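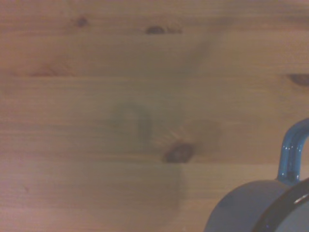

Stanisława Lis wrote in after the last session to say that oiling a pine table once a year is enough, that knots are a defect whatever the catalog calls them, and that anyone who pays extra for "character" deserves what they get. I agree with the middle part less than I used to, and with the first part hardly at all. Her note makes a decent start for this handout, so keep it in mind as you read.

Care and Repair of Household Furniture
Handout 4: Pine tabletops

What you are looking at

Pine tops are usually made of several boards joined edge to edge. On the one at the start of this handout the boards run lengthwise, the seams are faint, and the biggest knot is a reddish brown with a darker core. Look at the grain near it. Pale lines fan out over the knot, and the wood there looks streaked and a little lighter. People bring me photos of that streaking and ask what they spilled. They spilled nothing. The tree grew around a branch.

Color is the other thing people misread. Pine can look honey in one spot, pinkish in another, and gray-green where a shadow falls, all on one table. Before you decide a top is stained, move the lamp. If the mark moves too, put the sandpaper away.

Claims to be careful with

"Knots always fall out." Some do. A knot from a dead branch can be loose, with a dark ring of bark around it. A knot from a living branch is grown into the wood and will probably outlast the legs. You can't settle this from a picture. Press on the knot with your thumb and feel for movement.

"Pine is too soft for a kitchen." It dents, yes. Drop a can on it and you will have a record of the can. Whether that makes it unsuitable is a matter of taste, and the people who say it most firmly tend to be selling oak.

"Oil feeds the wood." Wood doesn't eat. Oil soaks in a little way, slows down water and changes the color. How often to renew it depends on use, so I don't trust any yearly rule, Stanisława's included. Put a few drops of water on the top. If they sit up, leave it alone. If they sink in and darken the wood, it wants another coat.

"A finer grit is always better." Nikola Kurek took a test board up to 1000 and then to 3000 in March, and I could not tell the two apart by hand. Neither could she. On bare pine I stop far below either number, and I have yet to see a reason to go on.

Raised and sunken grain

The pale wood between the grain lines is softer than the dark lines, and both are softer than a knot. Sand with your bare fingers behind the paper and you dig out the soft parts, leaving the knot standing like a small hill. Use a block. Go with the grain, even at the knot, where it will be tempting to go in circles.

Resin can also bleed through paint at a knot. Seal it with shellac first. One coat is often recommended — I have seen one coat fail, and I use two.

For next time

Find a pine surface at home or at work and look at it twice, once by a window and once under a lamp. Write down every mark you would have called damage, and what you think of it the second time. Read pages 17 to 53 of the course reader, but skip the section on wax, which repeats the "feeding" story with more confidence than evidence.

Bartosz Kaczmarczyk has the key to the sanding cupboard. Bring your own dust mask. Rags with oil on them get spread flat outdoors to dry and are never left in a heap, and on that point I have no doubts at all.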